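Unit 4: Good practice for two-armed laundry cells
Notes by Muireann Coughlan, revised 2018-07-18

4.1 Written rules before power-on
Every task needs a one-page rule sheet, kept with the cell. It states the gripping force, the speed limit near people and who may reset a stop. For cloth, the Hirnville sheet sets a ceiling of 13 N at the fingers and 700 mm/s for the arms.

4.2 Cables and fingers
Arm cables must have slack for full wrist travel. Check finger faces for scuffs and residue every 30 cycles.

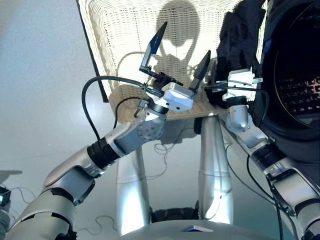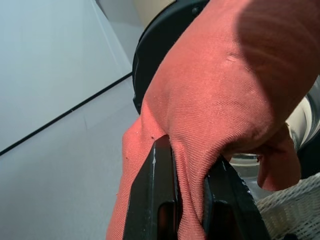
Basket, clothing and grippers at the washing station.

4.3 Stops
A protective stop holds position and keeps the grip. An emergency stop removes drive power; the sheet must say whether the fingers then open or stay shut. Test both at the start of each shift and enter the result in the log.

4.4 Reading for next week
Duggan and Toledo, sections 2 and 5. Bring a draft rule sheet for the Arkgate cell.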